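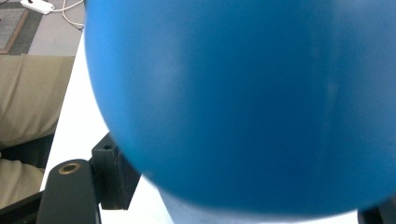
Picking up stuff with a handheld gripper: our semester project

By a member of team Kitine
2021-12-07

So our team (Kitine, named after nothing, it just sounded good) spent the whole fall on one question: can you teach a gripper to pick up everyday objects by recording a person doing it with a handheld version first? Our class kit is called Drestia, and it's basically two dark gray fingers with a camera riding along. You walk up to a thing, you grab it, you save the clip. Easy, right?

The blue ball was by far our worst object! Get close and it fills up almost the whole view, so the model loses the table, the fingers, pretty much everything. We recorded 392 grabs over nine sessions, and I threw out 75 of them myself on a very long night with a bag of pretzels. Mostly clips where I'd started recording too late (sorry, team).

For training we ran 2000 steps on the lab computer, the one we call Bukhari. Our first run was a mess because I had the left and right finger labels swapped, which took me way too long to find. After I fixed it, the practice grabs on small boxes got a lot better. Round things are still hit or miss, and I think we need more clips that start from farther back.

Next semester I want to try softer fingertips and maybe a second camera off to the side. The write-up on the labels is in our Sorideo folder if your team wants it.

This site uses cookies. Accept | Manage settings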